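3.2 Task Setting and Student Roles

The garment-hanging task was carried out as part of the Vastow course project, in which eight students worked in pairs over one term. Each pair was responsible for one household task from the first written plan to the final trial. The course used the Trustis control software, which had been adapted so that students with little programming experience could record and replay arm motions.

For the hanging task, the pair had to bring a piece of clothing to a wall hook and release it there. Soft items were chosen on purpose - their shape changes with every grasp, and a motion that suits one trial may not suit the next. The students were asked to keep a written log of each attempt, including the point on the garment at which the fingers closed. Figure 2 shows the right arm holding a black garment at the hook while the left gripper remains open. 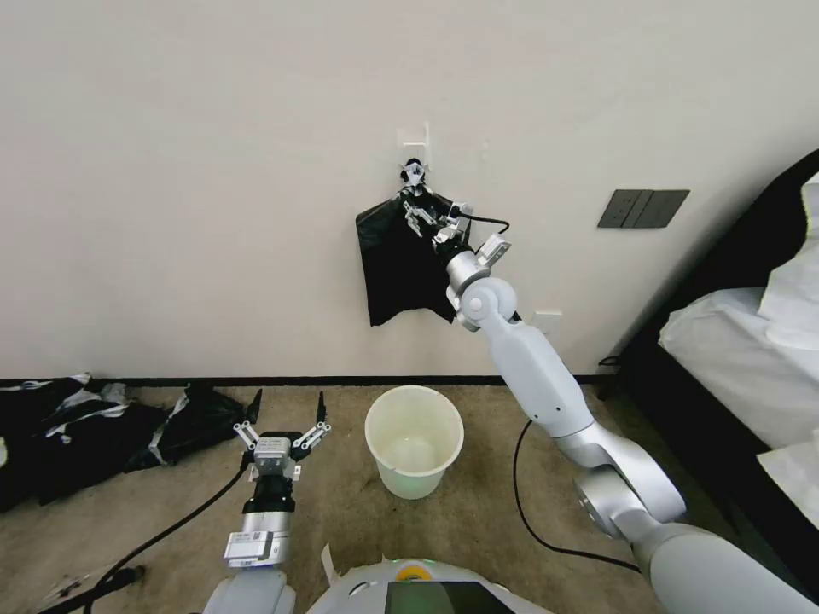

Figure 2. Garment at the wall hook, held by the right gripper. Further clothing and a white bucket are on the floor.

3.3 Trials and Scoring

The students recorded 494 attempts across all tasks. An attempt was scored as complete if the item stayed in place for 10 seconds after release. Partial results, such as a garment that reached the hook and then slipped, were entered under a separate code and were not counted as complete.

Scores were assigned by a pair other than the one running the trial. Where the two pairs disagreed, the attempt was reviewed by the course instructor, whose decision was final. Almost all disagreements concerned the moment of release - the written rules on this point were revised in October, and earlier attempts were scored again under the new wording.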